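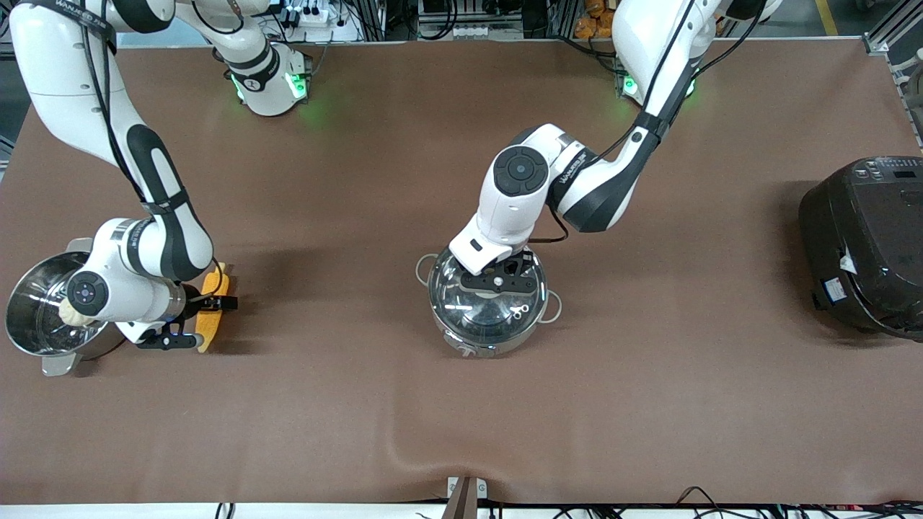

The Gauge at Porkdale

8 min read

The gauge at Porkdale was read twice a day, at seven in the morning and seven in the evening, and the figure was entered in pencil. Pencil was specified in the manual. Ink ran when the book got wet, and the book got wet most winters.

The observer had held the post for 11 years. The duties were to walk from the pump house to the staff, read the water level to the nearest hundredth of a foot, note the weather in one of the approved abbreviations, and telephone the figure to the district office in Grovness if it exceeded eight feet. It had exceeded eight feet on nine occasions. All of these were in the book.

In May the district office sent notice that the gauge would be discontinued. A pressure sensor had been installed under the Forell bridge, two miles downstream, and would report every fifteen minutes. The notice thanked the observer for past cooperation and asked for the return of the following items: one lantern, one key, all unused forms. Readings were to stop at the end of the month.

The observer returned the lantern and the forms. The key did not fit anything and had been lost in the second year.

On the first morning after the end of the month, the observer walked to the staff at seven and read 3.42. There was no column for it, the last page having been ruled off and signed, so the figure went on the inside of the back cover. The weather was O, for overcast.

The sensor at Forell was a good instrument. Its figures were public, and the observer compared them each evening with the staff. The two did not agree and were not expected to. Sadowski Creek entered the river between them, and the channel at Forell was wider. After some weeks of comparison the observer had worked out a correction of 0.61 feet, which held well at low flow and less well after rain.

In the fourth month the correction stopped holding. The staff read 4.10 in the morning and 4.10 in the evening, and the sensor fell by a fifth of a foot over the same period. The next day the staff read 4.11 and the sensor fell again. There had been no rain. The observer checked the staff for movement against the brass bolt in the pump house wall, using a level and a length of clear tubing, and found none.

Two explanations were possible. The sensor was drifting, or water was leaving the river between Porkdale and Forell.

The observer telephoned the district office. The person who answered asked for the station number, searched for it, and said that the station was closed. The observer said this was understood. The person said that a closed station could not report a level. The observer asked whether the Forell sensor had been checked. The person said that it checked itself.

On the following afternoon the observer walked the left bank downstream with a notebook and a 40-foot tape. The walk took three hours. Above the mouth of Sadowski Creek there was an old mill cut, dry on every map, with a timber gate at its head. The bottom two boards of the gate had rotted through. Water was passing under it at a steady rate and going off across the lower meadow toward the county road, where it had already filled the ditch.

The observer measured the opening, floated a stick down a marked length of the cut, timed it, and calculated the flow. It accounted for most of the difference. The remainder was within the error of the stick.

A report was written that night. It ran to two pages and included a sketch. It did not mention the gauge, as the gauge was closed. It gave the location of the gate, the dimensions of the opening, the estimated flow, and the condition of the ditch. It was signed "a resident" and mailed to Grovness in the morning, after the reading.

The gate was repaired before the first frost. A truck stood on the bank for two days. The difference between the staff and the sensor went back to 0.61, and the observer drew a short line in the margin to mark it.

By then the inside of the back cover was full. The store in Porkdale did not carry the right kind of book, so the observer bought a school composition book, ruled the columns by hand, and copied the headings from the old one: date, hour, stage, weather, remarks. The first entry was 3.97, C, for clear. Under remarks the observer wrote "new book."

Comments (3)

millpond_reader
My aunt kept a rain gauge for the county and had a can she used when the real one cracked. Same can for years. She would have liked this.

T.
Small point, but a float gives you surface velocity, so the observer should multiply by 0.85 or thereabouts to get the mean. Maybe that was done and left out. Good story.

oxbow
I wanted to know more about the key.

More short fiction
The Second Ferry Timetable
Inventory of a Closed School
Load Limits
A Correction to the Map of Grovness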